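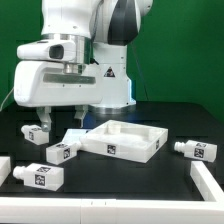 Bench check for the Prendergast club, bottle sorting cell, November round. I was asked to sign this off in one visit and I haven't. The students' own sheet had a yes in every row, and a sheet like that makes me look harder. The bottles lie on their sides on the black top with a marker tag on each, the tray carries its own tags, and Fletcher Hapeta's team says the tags take care of everything else. Maybe they do. A tag helps the arm find a bottle. It has no opinion on where a student's hand is.

Inspector: Maxine Sutcliffe
Team lead: Fletcher Hapeta
Club adviser: Ludmila Štěpánek

1. Emergency stop within reach of the operator's chair
PASS. Pressed it myself, twice, with the arm moving. Put a bright label on it all the same.

2. Second person present whenever the arm is powered
NOT SHOWN. The log has one set of initials on most pages. Flynn Wihongi says there was always somebody else in the room. Then somebody else can sign.

3. Warning label on the arm in place
PASS. Yellow and black, on the front of the column. It's small, and I doubt any of the students could tell me what it says. Ask them before the next session.

4. Cables clear of the moving parts
PASS WITH COMMENT. The thin gray one loops out from the side of the hand and hangs down toward the table. I was told it has never caught on anything. Run the full reach to the left at low speed, with someone watching that loop, and write down what you see.

5. Speed limit set for student use
FAIL. The sheet says 500. It doesn't say 500 what. Fletcher thought millimeters per minute, Flynn thought per second, and those are very different afternoons.

6. Gripper fingers tight and undamaged
PASS. Screws checked by hand.
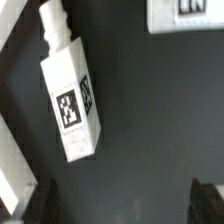
Item 6 needs repeating after every finger change, and the log shows two changes with no check beside either one. Add a column for it.

7. Tags flat, clean and readable
PASS WITH COMMENT. Good enough today. The team claims 1,693 picks without a misread, but the counter was started over when they moved from the Gotik script to the Sokik one, and I could not get a straight answer on what counted as a misread before that. I'd leave the number off the poster.

8. Nothing on the table that isn't part of the task
PASS. Keep it that way. Phones and drinks go on the back shelf.

9. Arm powered down and locked out after 6 p.m.
NOT SHOWN. Shayne Lockyer holds the key and was away. A spare goes to Ludmila.

10. Written procedure for a dropped or jammed bottle
FAIL. There is a procedure, 14 lines long, and line two has the student reach in. Stop the arm first – then reach. Rewrite it and read it out loud to the whole group.

Result: not cleared for the Joda open evening. Supervised practice may go on at the lowest speed setting. Items 5 and 10 have to be fixed before I come back, and I want to see signatures for 2 and 9, with dates.

M. Sutcliffe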